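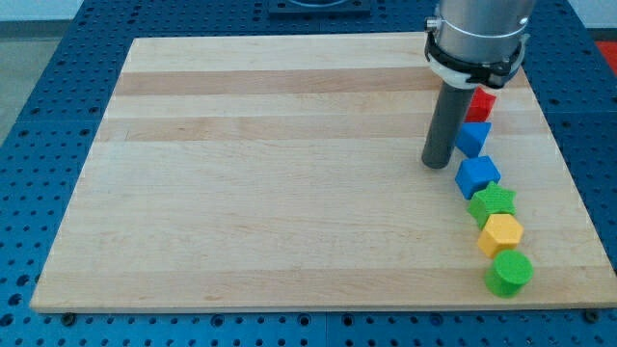 March, bench 2, Clirkeo trial unit

Picked up again after lunch. The trial license on the Clirkeo push-and-sort package runs out at the end of the month and Rostside want a yes or no, so I'm writing down what I have even though it's thin.

What they sell: a plain rod for the wrist, a set of printed shape blocks, and software that is supposed to learn to slide parts where you want them without gripping. The brochure says "no fixturing, no tuning." I spent most of the morning tuning.

Setup today is the maple board on the blue table, six blocks in a line down the right side, left and middle kept clear as the target area. The line isn't straight, I set it by eye. The green cylinder is hanging over the front lip a little. Left it there on purpose for the first run, as the sales deck makes a lot of "edge awareness" and I'd like to see some.

Rod height: their default is too low for this board. Measured the board at the near edge and again at the back and got different numbers, so either the board is cupped or the table is off. Went with the higher one plus a bit. The software takes one height for the whole surface. I asked support if it could take a plane instead and they sent me a link to the page I was already reading.

Blocks: fine, but they're printed blocks. We could run these off on the Talpur in an afternoon. The list price for the replacement set is 42 dollars and I can't see what we'd be paying for. Texture on the faces is rough enough that I'd expect more drag on maple than on the smooth white sheet in their demo video. Nothing in the manual about surface material at all.

The two blues worry me more. Triangle and pentagon are next to each other in the line and almost touching. Same for the star and cylinder, both green, though the yellow hexagon is between them. If it sorts on color first it will treat each pair as one class, and the manual is vague on which comes first. Need to try "move the blue one" and see if it asks, guesses or stalls.

The claim to check is 90 percent placement on mixed shapes. Their test had wide gaps between parts. Ours come off the Zurska feeder bunched up, so I'm keeping the tight spacing and not moving anything apart to help it.

Cost for the year is 675 a month with support. For a stick and some software. I could be talked into it if the pushing holds up on crowded parts, but so far I've only got their word for it.

To do:
- 4 runs from this layout, same start pose, log every one including the bad ones
- repeat with the cylinder pulled back from the lip
- shim the board or find a flatter one
- ask Rostside what drop-off rate they can live with
- check whether the rod diameter can be changed in the config, couldn't find it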